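4.2 Do entryway habits predict indoor dust?

The claim that households which remove their shoes at the door have cleaner floors is repeated so often that few authors bother to cite it. Harkis and Bonow reported a clear effect, but their households chose their own group, and people who take off their shoes may also vacuum more. We asked 447 households in April to record their habits and send in a dust sample from the hallway.

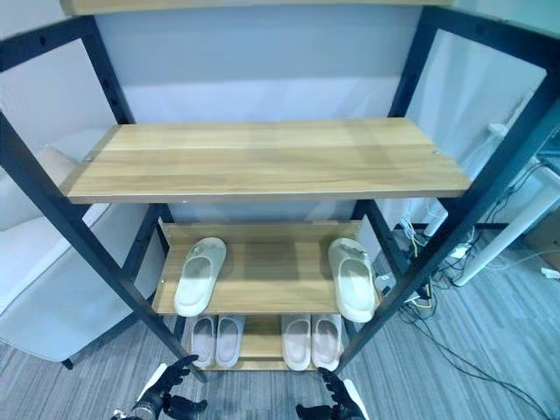

Self-report is a weak tool for this purpose. Of the 3598 diary entries we received, 2344 said that no outdoor shoes had gone past the entry. We doubt that figure. Many entries seem to have been filled in several days at a time, in the same ink and with the same wording, and we had no way to check them against behavior.
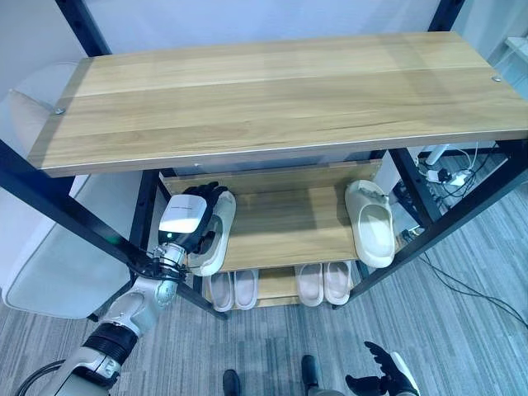 Storage furniture is a second problem. Pawlak treats owning a rack as a stand-in for a shoes-off rule, and later work has copied the practice. A rack such as the one in Figure 3, with slippers on a wooden shelf and a black metal frame under it, fits that reading, but the same kind of rack standing on carpet, as the striped one here, could catch grit that would otherwise be swept up. Ownership alone tells us little about where the dirt ends up.

Mandura's correction for floor type does not settle the matter, as it was fitted to bare floors only.

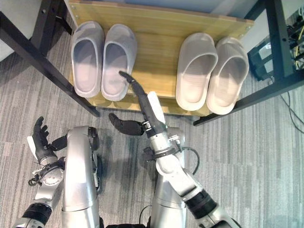
Figure 3. Two pairs of slippers on a shoe shelf.

We therefore report dust mass without adjusting for rack ownership, and we would not read a causal effect into the difference between groups.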